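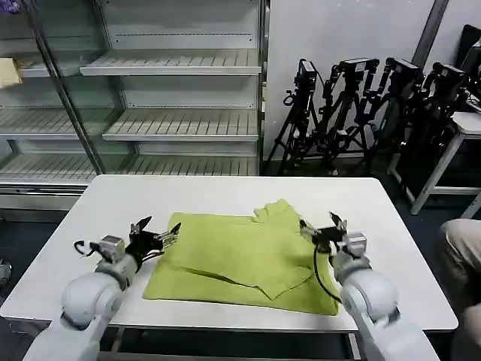
# Folding cloth with two arms: workshop tips on fingers, cables and cameras

Notes from bench trials of parallel grippers on shirts, tea towels and pillowcases. They assume a pair of small arms mounted on one side of a table, a two-finger gripper on each, and a controller that will accept a force or current limit. Most of it applies to other layouts. Settings are the ones that worked on our bench and should be checked on yours before a long run.

## Setting up the table

A plain, pale top is best for coloured cloth and poor for white cloth. For whites, clamp a sheet of dark card over the working area and tape all four edges. A loose edge will catch a fingertip sooner or later.

Wipe the top with a barely damp cloth at the start of each session and let it dry fully. Polish of any kind makes the garment slide when one arm pulls, and the second half of the fold then lands short. If the cloth still slides, stick a strip of thin rubber shelf liner under the middle of the working area, well clear of where the fingers come down.

Leave bare table on every side of the garment. Our minimum is the length of one open finger plus the width of the gripper body. With less than that, the arm has to come in from above, and a steep approach pinches one layer where two are wanted.

Mark the home position of the garment with two short pieces of masking tape, one for the collar and one for the left side seam. Marking all four corners is a waste of tape, as no two shirts agree.

## Comparing fingertips

We ran four kinds of tip on the same cotton shirt, same arms, same speed. The full set came to 259 grasps. A grasp passed if the cloth was lifted clear of the table and held for 3 seconds.

| Tip | Single layer | Folded edge | Remarks |
|---|---|---|---|
| Bare hard plastic | Poor | Fair | Slips on smooth cotton |
| Lokodel ribbed pad | Fair | Good | Ribs fill with lint |
| Lokodel flat silicone | Good | Good | Drags on release |
| Kinyua wedge tip | Good | Fair | Needs accurate height |

The flat silicone pad is the one we leave fitted. Its fault is on release: the cloth stays stuck to one finger and gets pulled back as the arm lifts. Dust the pad with a little talc, or open the fingers in two steps with a short pause between them. The second cure is tidier.

The Kinyua wedge slides under a hem very well if the height is right and digs into the table if it isn't. Set the height with a feeler gauge, or a strip of cereal packet if there is no gauge in the drawer. Do this with the arm warm. Ours settled lower after 18 minutes of running, and a height set from cold was wrong by then.

Ribbed pads should be cleaned with an old toothbrush and warm water. Solvent hardens them.

## Grip force

Start low. Cotton needs very little, and a hard squeeze leaves a crease that the next fold has to fight. Raise the limit one step at a time until the cloth stops slipping on a slow lift, then add one more step.

Collars and plackets are thicker and will hold at the same setting. There is no need for a separate value. Knitted cloth is the exception: it stretches before it slips, so the grasp looks sound while the fold comes out crooked. For knits, reduce the pulling distance and leave the force alone.

## Arms and controllers

The two controllers we compared were the Plelonon and the Barkaveck. Both will run a pair of arms. The differences that mattered at the table were small ones.

- **Plelonon.** Starts both arms on one clock. Menus are slow. Holds the last position when the stop is pressed, so clear the cloth by hand before restarting.
- **Barkaveck.** Quick to set up. The arms can drift out of step on a long shared pull, which shows as a diagonal wrinkle from the leading hand. Splitting the pull into two shorter moves removed it.
- **Either one.** Save the settings under the name of the garment and the tip, in that order. Dates alone are useless by March.

Keep the two grippers at the same height during a shared lift. If one must lead, let it be the one nearer the collar.

Low fingers and wide elbows give the best reach across a shirt. When the elbows come in, the wrists have to turn further, and the cable is usually what suffers.

## Cables

1. Move the arm by hand, unpowered, through the full fold. Watch the cable and ignore the arm.
2. Leave a loop at the wrist big enough for a full turn in each direction.
3. Fix the loop on the side away from the cloth where the mount allows it. A cable that hangs over the work will brush a corner out of place just after it has been laid flat.
4. Use soft hook-and-loop ties at the wrist. Hard plastic ties cut into thin insulation, and their trimmed ends snag jersey.
5. Check the connector at the gripper every 47 cycles or at each change of tip, whichever comes first.

Thin wires at the gripper mount can be gathered in a short length of spiral wrap. Stop the wrap before the first moving joint.

## Cameras

One overhead view finds the outline. It does not find the top layer of a sleeve lying across the body of the same shirt, the colour being identical. A second, low view from the side helps, as the edge of the sleeve then shows a shadow. Side lighting does more for this than extra resolution.

Tripods take up floor space, and a knocked leg costs a full recalibration. Tape round each foot when the position is right. Tripods not in use belong against a wall, out of reach of the arms and of passing feet.

Shahnaz Sultana's check for lens focus is worth copying: lay a strip of herringbone tape on the table and focus until the weave is sharp at both ends. Cheap printed targets curl at the corners and give a false reading.

## Order of folding

Sleeves first, then sides, then bottom to collar. Flatten after each stage with the backs of closed fingers, moving outward from the middle. Flattening towards the middle raises a ridge.

If a sleeve springs back, lay it again and hold it with one arm while the other folds the side over it. Letting go early is the commonest fault we logged, ahead of missed grasps.

Old shirts fold more easily than new ones. Wash a new test shirt twice before using it to compare anything, and retire it when the hem begins to curl. Keep one unwashed shirt back for checking the force setting on stiff cloth.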